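Chapter 4
Learning to Place from Wrist Views

Grasping gets most of the attention, but many failures come later, when the robot lets go. The Budevville study recorded 370 placements into open containers and trained a policy on the wrist view alone. It finished 88 percent of its test trials - more than the overhead-camera version did.
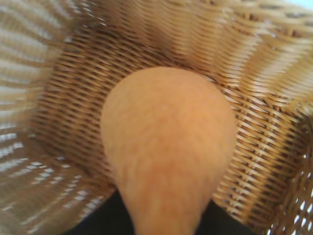
Depth is the hard part of placing. Close to the container, the walls fill the view and the rim nearly disappears. With an orange object partly inside a wicker basket, the weave on one side may blur into streaks while the other stays readable. Section 4.2 covers how the policy uses such uneven cues.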